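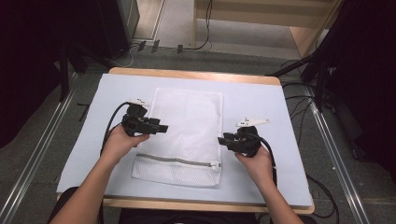

Fixing a gripper that drops out in the middle of a take

Last updated: September

If you record demonstrations with a pair of hand-held grippers, sooner or later one of them is going to quit on you halfway through a task. Mine was the left one. The jaws moved fine in my hand, but in the recording they froze at whatever width they'd been at, and the right one carried on happily by itself. I lost 58 takes before I noticed (I know, I know) and I'd like to save you the same afternoon!

First thing, stop recording and set both grippers down with the jaws open. Don't keep going in the hope that it comes back. Mine did come back, for a few seconds at a time, and those takes are worse than the dead ones because they look okay until you plot them.

Now plot the jaw width for your last good take and your first bad one. A real pause has a bit of wobble in it, since no hand is that steady. A dropout is a perfectly flat line. Mine went flat at take 209, always when I reached for the far corners of the bag.

That pointed at the cable. To check yours, hold the gripper still, start a test recording, and have somebody move the cable slowly through the positions it takes during the task. Erick Magesa did this for me and found the spot on the first try: pull the cable toward the table edge and the signal goes. Then swap the left and right cables and do it again. If the fault moves to the other side, it's the cable. If it stays put, it's the socket, and you'll have to open the gripper (unplug it first, please).

Mine was the cable, so:

1. Stop the recorder, then power down.
2. Put in the new cable and push until it seats.
3. Leave a loose loop behind your wrist, big enough that you can reach the far side of the table without any tug.
4. Power up, open and close the jaws 30 times, and look at the plot.
5. Repeat with your arms stretched out as far as the task ever needs.

I also run a little script now, which Thu Nông wrote when she was at Runcombe. It beeps if the jaw reading hasn't changed at all for 3 seconds. It goes off by mistake now and then when I stop to think, and I can live with that.

As for the bad takes, move them to their own folder and label them. I deleted my first batch and then wanted them back to test the script.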